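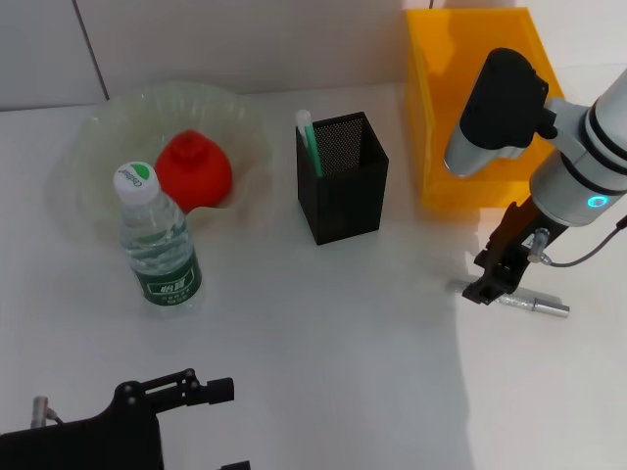 Figure 1. Clear plate with a fluted rim on a white tabletop, with a single red item.

Fillel College of Care Studies
Mealtimes in Residential Care
Handout 4: Lighting, Contrast and the Dining Table
Module leader: Noeline Kingi
Revised 17/01/2022

Scope of this handout

Handout 3 dealt with seating, posture and the time allowed for meals. The present handout covers what residents are able to see when they sit down to eat. It should be read before the practical session and kept with the assessment papers. Students who missed the lecture should also obtain the slides from Kumudini Munasinghe in the module office.

4.1 Changes in sight in later life

The lens of the eye yellows and thickens with age, and the pupil opens less widely. Less light reaches the back of the eye, and pale blues, greens and violets become harder to tell apart. Recovery from glare is slower. A resident who moves from a dim corridor into a bright dining room may need several minutes before the table can be seen clearly, and staff should not begin service during that time.

Cataract, glaucoma and macular degeneration each affect the view of a meal in a different way. Cataract tends to blur the whole view and make glare worse. Glaucoma usually affects the side vision first, so that a cup placed far to one side may be missed. Macular degeneration affects the center, and the resident may look slightly away from the plate in order to see it. Students will be expected to describe all three in the written paper.

Dementia may add difficulties that an eye test does not show. Some residents have trouble judging depth or picking out an object from its background even when their glasses are correct and clean.

4.2 Contrast

Two kinds of contrast are distinguished in this module. Contrast of lightness is the difference between light and dark, whatever the colors involved. Contrast of hue is the difference between one color and another. Lightness is the more dependable of the two for older eyes. A mid-red and a mid-green may look very different to a young member of staff and almost the same to a resident with poor color vision.

Contrast should be considered at three edges: the food against the plate, the plate against the table, and the table against the floor. Homes often attend to the first and neglect the others. Clear tableware deserves particular care, as it takes on the color of whatever lies beneath it. A strongly colored food will still stand out on it over a pale table, but the rim may be difficult to find, and food is then pushed over the side.

Patterned cloths and placemats are best avoided at the tables of residents with dementia. Small printed shapes may be taken for crumbs or insects.

4.3 Lighting

Measurements are to be taken at table height, with the meter flat on the surface and the person taking the reading standing clear of it. For the purposes of this module, a reading of 300 lux is treated as the lowest acceptable level during meals. Readings are taken at each seat – not only at the center of the room – and entered on the Vastberg sheet in pencil.

Glossy surfaces can return light directly into the eyes of a seated person. Students should sit in each chair before completing the glare column. Blinds are left as found for the first set of readings and adjusted for the second.

4.4 Case study: Bastos House

Bastos House is a home with 73 residents and two dining rooms. In July the deputy manager, Ruaridh MacKinnon, asked for a review after family members reported that plates were coming back half full from the east room. The menus and serving times in the two rooms were the same.

The review, carried out by Marlina Hidayat, recorded 440 lux at the window tables in the east room and 80 lux at the table beside the serving hatch. White plates were in use on white cloths throughout. The report recommended a new fitting above the hatch and plain dark blue cloths in the east room. It did not recommend any change to the menu.

Students should note the limits of this case. The cloths and the fitting were introduced in the same week, and two residents moved between rooms during the review. The report makes no claim as to which measure mattered more.

4.5 Preparation for the practical session

The session is held in the training kitchen at the Clalton building and is led by Sille Briem. Please bring:

One plain dark placemat and one plain light placemat
A pencil and two blank Vastberg sheets
Reading glasses, if worn
The signed consent form from Handout 1

Simulation glasses are supplied. They are not to be worn while walking or while handling hot liquids.

4.6 Reading

Course reader, sections 9 to 11. Section 12, on hospital wards, is optional for students on the residential pathway.

Written answers to the Bastos House questions are handed in at the module office before the practical session.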